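Why Do Shelves Hold Things Up?

Gravity pulls everything down toward the ground. A shelf pushes back up just as hard, so your books stay where you put them. The push goes through the board, into the sides and down to the floor.
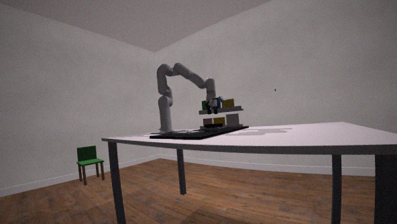
A long, thin board can sag in the middle. Builders fix this with a thicker board or an extra support – often a post under the center. Put heavy things on the bottom shelf. It makes the whole unit harder to tip over.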